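Entretien avec Helmi Kokkonen, responsable pédagogique de l'atelier Zondorance

Publié le 31 août 2020

À la veille de la rentrée, l'institut Hisis ouvre les inscriptions à la deuxième session de son atelier de robotique appliquée. Helmi Kokkonen, qui en assure la direction pédagogique, a bien voulu revenir sur le projet Zondorance et sur les choix qui ont guidé l'équipe enseignante.

Le programme représente 96 heures de travail encadré, auxquelles s'ajoute un mémoire rédigé en binôme. « Nous avons souhaité que les étudiants abordent la manipulation par des objets du quotidien, explique-t-elle. La vaisselle et les textiles posent des difficultés que les pièces d'atelier ne posent pas. Un torchon n'a jamais deux fois la même forme. »

Le poste de travail est commun à tous les groupes. Chaque binôme y dispose de créneaux de 90 minutes, au cours desquels il doit préparer la table, conduire ses essais et consigner ses observations dans le cahier de laboratoire.

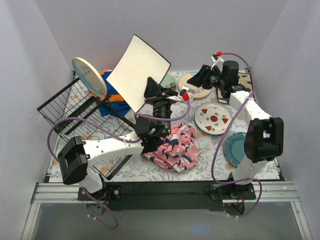
Le poste à deux bras de l'atelier Zondorance, avec égouttoir, assiettes et tissus.

Interrogée sur la diversité des assiettes, Mme Kokkonen y voit un parti pris assumé. « Un bord cannelé ne se saisit pas comme un bord lisse, et une assiette carrée oblige à revoir l'orientation de la pince. Les étudiants le découvrent assez vite — parfois à leurs dépens. »

Itzel Jaramillo, étudiante de la première session, a consacré son mémoire à la coordination des deux bras. « Mon binôme, Justinas Raudsepp, travaillait sur le bras gauche et moi sur le droit. Il a fallu nous accorder sur un vocabulaire commun avant d'écrire la moindre ligne de programme », se souvient-elle.

Les travaux des étudiants seront présentés en octobre dans la salle Ikonen. Les dossiers de candidature sont à adresser au secrétariat de l'institut, à l'attention de M. Toivo Lehtinen.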